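Section 4: Getting your stash into Widmont

OK, so by now you've got Widmont installed and you've made it past the welcome screen. This is the part where you tell it what yarn, cord and stuffing you own. I put it off for weeks when I first got the program, and then I did the whole lot in one rainy stretch with the radio on, and it was kind of fun!

I'm writing this for version 12, last checked on 15 January 2018. If your menus look different, go to Help, then Check for Updates, and let it do its thing before you start.

What you'll need

A kitchen scale that reads in grams. A tape measure. Any ball bands or labels you've kept (I keep mine in an envelope, and half of them are coffee-stained, and that's fine). A big table, or a clean stretch of floor if you don't mind kneeling.

4.1 Make your first bin

Widmont calls every storage spot a "bin." A bin can be a drawer, a shoebox, a tray, a pillowcase, whatever you've got. I like to make the bins first and fill them later.

1. Click Stash in the left-hand menu.
2. Click New Bin.
3. Type a name. Keep it short, because the label printer chops off anything past 28 characters.
4. Pick a location from the drop-down. If the list is empty, choose Add Location and type one in (mine are "hall closet" and "under bed").
5. Click Save.

Note: You can rename a bin any time you like, and everything inside it comes along. What you can't do is give two bins the same name. Widmont will let you type it and then grumble at you when you hit Save.

4.2 Sort before you type

I know, I know, you want to get going. But please do a rough sort first. My first try, I just grabbed whatever was on top and entered it, and I ended up with the same gray sock yarn in there four times over.

1. Put your full skeins and balls in one pile.
2. Put partial balls in a second pile.
3. Bag up the cords, ties and short lengths. Clear bags are best, so you can see what you've got without opening them all.
4. Set the toy bits aside: stuffing, eyes, finished samples you use as a reference.

Caution: Safety eyes and beads go in a lidded container, well away from kids and pets. I mean it! They roll, and they end up under the couch, and then somebody small finds them.

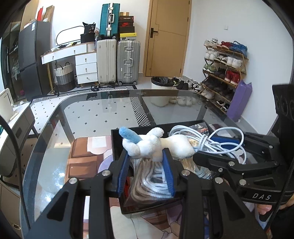

Fluffy sample toy over the tray, with bagged cords below.

I keep finished samples in the stash list too, even though they aren't strictly supplies. When I want to remake something a year later, I can look up what I used and how much of it was left.

4.3 Add your items

Now for the typing. Go one bin at a time.

1. Open the bin you just made.
2. Click Add Item.
3. Choose a type: Yarn, Cord, Filling, Notion or Sample.
4. Fill in the color and the fiber. If you don't know the fiber, pick Unknown. Please don't guess, it messes up the washing notes later on.
5. Weigh the item and enter the number in the Grams box.
6. If you know the yardage, enter that as well. If you leave it blank and you've picked a yarn from the built-in list, Widmont works it out from the weight.
7. Click Save and Next to go straight to another item, or Save and Close if you need a snack.

The built-in list is called Pokorby, and it has 1,447 yarns in it. It's strong on wool and a little thin on cotton. If yours isn't there, click Custom and put in whatever is printed on the label. Custom yarns get a small star beside the name so you can tell them apart.

Note: Weigh bagged things with the bag on, then put the weight of an empty bag in the Container box. Widmont subtracts it for you. A bag is only a few grams, but with short lengths of cord that really does throw the numbers off.

A word on partial balls. Tick the Partial box, even if you've only used a tiny bit. The project planner won't promise a partial ball to a pattern that calls for a full one unless you tell it that's OK, and that little box has saved me from running out halfway up a sleeve more than once.

4.4 Print your labels

You can skip this if you only have a couple of bins. I have more than 218 items spread over closets and shelves, so I'd be lost without them.

1. Click Stash, then Labels.
2. Tick the bins you want.
3. Choose your label sheet. The Yazdani sheets are set up already. For anything else, choose Custom Sheet and measure one label with a ruler.
4. Print one page on plain paper first and hold it up to the light against a label sheet.
5. If it lines up, load the real sheets and print.

If the text comes out a bit low, go to Print Settings and change Top Margin by a small amount. On my printer it took three tries. Also make sure "Fit to page" is switched off, since that shrinks everything and nothing will line up no matter what you do with the margin.

Caution: Don't send a half-used label sheet through a laser printer. A loose label can peel off inside and stick to the drum, and that's a pricey repair.

4.5 Back it up

Please do this before you close the program, especially after a long typing session.

1. Click File, then Back Up Stash.
2. Pick a folder that isn't the one Widmont suggests. A thumb drive is great.
3. Click Back Up and wait for the green check mark.

The backup is one small file ending in .wst, and you can open it on any other computer with Widmont on it. If you're moving over from the old Mordale program, save your list there as a plain spreadsheet, then use File, Import, and match up the columns when it asks. Colors and weights come across nicely. Photos don't, so hang on to your old copy until you've added those back in by hand.

Next up is Section 5, where you set up a project and pull yarn out of your bins for it.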